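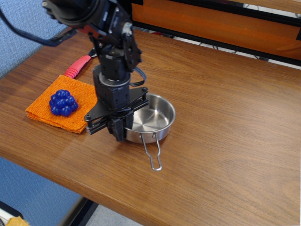

2025-01-21

Ok quick one, I have to be out the door soon and I promised Raghda I'd write up the small pot before she buys the wrong one.

So. The pot. Shallow, round, stainless, folding wire handle. I've cooked in this thing or one like it for years and people keep asking what size, what brand, does the handle get hot. No idea on the brand, there's no stamp I can find and I got it in a box of other stuff from Zaid when he moved to the coast. Handle: yes it gets hot. It's wire. Use a cloth.

The cloth is the orange one. I know, the edges are fraying. It was one of a pack, terry kind of thing, and the rest have all gone to rags or to the car. This one folds into a square and does everything. Pot holder, trivet, towel, the thing I kneel on when I'm looking for the lighter under the bench. Shaimaa says it's disgusting and has offered more than once to replace it. No thank you.

Right, so the reason I'm doing this at all is the kit is getting cut down again. Hadi and I are going back up to Brisia in August, seven months, sounds like forever, it isn't. Last time I carried way too much kitchen. Two pans, a kettle, a lidded thing I never opened, a grater (!!). For two people who ate couscous. Hadi carried one mug and a spoon and was smug about it the entire way up, and then ate out of my pans every night so I don't want to hear it.

This time everything gets put out on the table and has to earn its spot. Small pot stays. It's the only one I reached for. You can boil water in it, you can fry an egg if you pay attention, you can eat straight out of it, and when the handle folds in it goes inside the bigger bowl and takes up basically nothing. Being shallow is the one annoying part. It boils over fast, and if you fill it the way you'd fill a mug you're going to have soup on your boots. I fill it to a finger below the rim and stop. Noodles need to be broken in half or they stick out and do that thing where the ends stay crunchy.

The bottom has those rings in it, the brushed circles, and I used to worry they'd catch food. They don't, or not much. Oatmeal sticks, but oatmeal sticks to everything. Warm water, leave it while you drink your coffee, wipe round with the circles and not across. I scrubbed my old one crossways with the green side of a sponge for a whole summer and it went dull and after that eggs were hopeless. Could be coincidence. Karim says it's coincidence. Karim also puts his in the dishwasher so.

The other thing on the table, the blue grapes. Toy grapes. My niece left them here over the holidays and I keep moving them from one place to another and not mailing them back. They've been on the windowsill, they've been in the fruit bowl (fooled Karim, he'll deny it), and now they live on the orange cloth because that's where I put them down. They're a really good blue though. Royal blue, super shiny, all the little balls stuck together in one lump. I've never seen a grape that color and I kind of wish I would. Must mail them. Writing it here so I do it.

What else. People wanted the list from last time, so, from memory:

Small pot, wire handle. Keep.
Bigger bowl. Keep, the pot nests in it.
Kettle. Gone, Zaid has it back.
Grater. I can't even talk about the grater.
Two spoons. Long ones, you want long ones or your sleeve goes in the stew.
Orange cloth. Keep forever.
Knife, the short one with the chipped tip.
Salt in a film can. Paprika in another film can. Label them, I didn't.
Matches plus the lighter, cause the lighter quits when it's cold.

That's 5 things I'd call kitchen if you don't count the little stuff, and I do not count the little stuff.

Stove is a whole other post. I had the Turkier for ages and it was fine until the valve started leaking, and now I'm borrowing Raghda's Valentini which is nice and low and doesn't tip, but the arms are spaced for a wider pan and the small pot sort of slides around on it. I've been setting a bit of wire mesh across. Works ok. If anybody has a better fix write me, the Posteo address is still the right one, I just answer slowly. Sorry to the person who wrote in the fall about the windscreen, I did read it, it was a good idea, I will answer.

Oh and the weight thing. Last trip I weighed the kitchen bag after we got home, when it was too late to matter, and it came out to 1824 grams. That's with the kettle and the grater and without any food. New pile, minus all that, same bathroom-floor luggage scale: 1609. Which, ok, I was hoping for way more of a difference? Turns out I'd snuck the bigger bowl in where there used to be a pan and the bowl is a brick. So I saved 215 grams and lost a kettle. Hadi laughed for a while. I might look for a thinner bowl but then the pot probably won't nest and then the whole idea falls apart and I'm back to carrying two things that clank.

Clanking, by the way. Fold the cloth and put it between the pot and the bowl. Shuts it right up. I walked a full day behind Hadi once with a loose spoon going tink tink tink in his mug and I nearly left him up there.

Folding the handle: the wire gets stiff if it's been put away damp. Mine was like that when I got it out of the cupboard this month, had to work it back and forth with a drop of cooking oil. Don't force it sideways, it bends easier than you'd think and then the tip sits up off the table and the whole pot leans. Ask me how I know. I bent the first one getting it out of a stuff sack with cold hands and it never sat level again, every soup came out with a deep end.

Test dinner was last night. Shaimaa came over, so it had to be real food, or she'd have said something. Red lentils, half an onion, lots of the paprika, lemon at the end. In the small pot, for two people, which is honestly pushing it, so we did two rounds. First round eaten standing up while the second one cooked. She thought that was ridiculous and then had most of the second round. For anyone who wants it:

Onion chopped small, into oil, low heat, go slower than you want to. Paprika in, stir, count to ten. Handful and a half of red lentils. Water to the finger line. Stir alot at the start then leave it. When it looks like mud add salt. Lemon. Done. If it starts spitting pull it off the heat, use the cloth, I've said this.

It's better with cumin but I couldn't tell which film can was the cumin. See above re labels.

Questions I already know I'll get. Does it come with a lid: mine didn't, I use a plate at home and foil on the trail. Can you bake in it: no. I mean try it. Would I buy the bigger one for two people: Raghda, this is for you, no, get the small one and a bowl it fits in, take both to the store and actually nest them before you pay. The one you sent me the link to has a plastic grip on the handle and it'll melt, I've seen one melt, the smell stays in your sleeping bag.

Still to do: mail grapes. Label cans. Find out if Zaid wants the grater, he won't. Look at bowls. Oil on the stove valve, or is it not supposed to be oil, check that first.

More when I've tried the mesh thing outside in some wind. Have to run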